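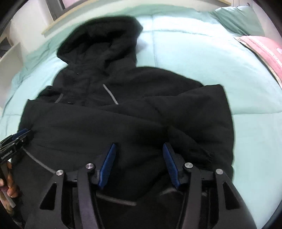
## Can a machine fold a hooded jacket yet, or do I keep doing it until I die

**mudroom_marv** wrote:

Asking for my household, which produces laundry at an industrial rate. My brother-in-law forwarded me another clip of a robot folding a T-shirt. Great. I can fold a T-shirt. I can fold one during a phone call. What I want to hand off is the winter stuff: black jacket, hood, snaps at the collar, piping going in every direction, sleeves that end up wherever they like.

Put one flat on a quilt and look at it like you've never met a jacket before. Which part is the sleeve? Which part is the hole where the head goes? Now do it in black on black.

So, people who work near this stuff: how far off are we? Give me a number of years and I'll hold it against you.

---

**torque_of_the_town** wrote:

Seven years for a jacket in a clean room with good light. Never for a jacket in your house.

I do maintenance on a packing line in Jarkville. We have an arm that picks up the same carton in the same spot all shift and it's a wonderful employee. Then somebody changes the tape supplier, the flap sits a little proud, and the thing stands there with its hand out like it's waiting for a tip. That's a box. A box has corners. It's practically begging to be picked up.

---

**selvedge_sue** wrote:

I've been sewing and altering outerwear for 20 years and I'd like to defend the machine a little. Jackets aren't as bad as people think. A lined jacket with some body to it holds its shape. Give me that over a silk blouse any time. The seams tell you where things are, and if there's pale trim on a dark shell you've got lines to steer by.

The hood is the nuisance. It has its own opinion about where the middle is. Lay it out flat first, then bring the sleeves in over the body, then deal with the bottom half. If you leave the hood for last with a sleeve caught under it you'll be starting over, and I don't care what you're made of.

---

**mudroom_marv** wrote:

> Lay it out flat first

Sue, I have been putting the hood in last since I was a child and I'm not going to be corrected in my own thread.

(Tried it. It's better. Moving on.)

---

**fbrzo** wrote:

Felicja Brzozowska here, same person as the old account, I lost the password. I spend my days on the teaching side of this, so a few words for the grippers.

Most of what people picture is a robot practicing alone in a basement until it gets good. A lot of the work looks more like a person at a bed holding a gripper in each hand, folding a coat the slow way. You find out very quickly how much your own fingers were doing for you. You have two pads that open and close. No thumb to slide under a hem, no palm to smooth with, no little finger quietly holding down the layer you forgot about.

Things that are harder than you'd guess, with pads:

- getting one layer of cloth when there are two
- a cuff that has crumpled up on itself
- letting go without dragging the fold along with you
- knowing when to stop fixing a wrinkle

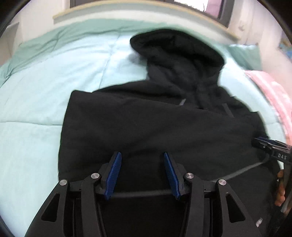 And the big flat panel across the middle is the nice part of the job, for the record. Once you have a straight edge you can work from it. It's getting from a heap to the straight edge that eats the afternoon. My personal count in the notebook stands at 1,461 garments, and I still grab the lining by mistake and say a bad word in Polish.

To Marv's question: a machine can fold a jacket now. Whether it can fold *your* jacket, on *your* bed, after you've changed the bedding, is what I'd want to see before I bought anything. I won't give you years. I've given people years before and they write them down.

---

**torque_of_the_town** wrote:

"A machine can fold a jacket now" is doing some heavy lifting there, which is more than the machine can say.

Not picking a fight, I just want to know what counts. If it folds one in four and the rest go on the floor, my nephew can do that and he's cheaper to feed. On our floor we'd send that back on the truck.

---

**fbrzo** wrote:

Fair. I'd count it if I could put the stack on a shelf without touching it. By that rule I also fail sometimes.

But your floor isn't the comparison. A bad fold in a bedroom costs you another try. The jacket doesn't break. I'd take slow and a bit ugly if it kept going while I was at work, and I suspect Marv would too.

---

**lekota_owner_sadly** wrote:

Chiming in as the guy who bought the product. I had a Lekota folding cabinet for 3 winters. You clip the shirt in at the top, it goes down the chute, and it comes out in a rectangle. Lovely. Towels, fine. The manual had a page of things not to put in, and that page was my closet. Hoods: no. Snaps: no. Anything padded: no.

What they leave out of the ads is that clipping it in straight *is* the folding. By the time I'd squared up the shoulders for the clips I could have flopped it over twice and been done. I was working for the cabinet.

It's in my garage now with paint cans on it. Very flat top.

---

**selvedge_sue** wrote:

My sister had the Prendano and it was the same story, only louder.

I'll say what bothers me about these discussions, though. Everybody treats folding as one chore. You empty the pockets, you look at the hem, you notice the snap is about to go, you decide this one needs another season or needs to leave. Half of my business comes from people noticing something while they fold. A machine that folds perfectly and never notices the loose snap isn't doing my chore.

---

**torque_of_the_town** wrote:

Sue, I have never once noticed a snap.

---

**selvedge_sue** wrote:

I believe you.

---

**undley_nights** wrote:

Night shift at a commercial laundry in Undley, different angle. We have machines for sheets and they're terrific, they've been terrific for ages. Flat goods go in one end and come out squared off at the other. Coats and uniforms with hoods get done by hand on a table by me, at 4 in the morning, with the radio on.

Management asks every September if we can automate the table. Every September a salesman comes out and asks if we could bring him something simpler than a parka. We bring him a pillowcase. He's very happy with the pillowcase.

Disagree with torque on the "never," by the way. The sheet line replaced a room full of people who were also told never. I'd put my table at the end of the queue but it's in the queue.

---

**torque_of_the_town** wrote:

I'll upgrade never to "after I retire." Final offer.

---

**fbrzo** wrote:

> We bring him a pillowcase

Please bring him the parka. I mean it. The pillowcase demos are the reason everyone is either much too impressed or much too bitter.

Also Marv, a practical note while you wait for the future. Zip or snap it shut before you start. Nearly every mess I get into is the front opening and the two halves wandering off in separate directions. Works the same with hands.

---

**mudroom_marv** wrote:

So the tally is: now, seven years, after torque retires, and a cabinet with paint on it. I've also been given two folding tips I didn't ask for and have used both.

Reporting back: my wife walked past the closet and asked who folded the jackets. I let it hang there a while. She guessed the cleaning service. We don't have a cleaning service.

Still open to numbers if anyone's got one. lekota_owner, how much do you want for the cabinet? I need somewhere to put my paint.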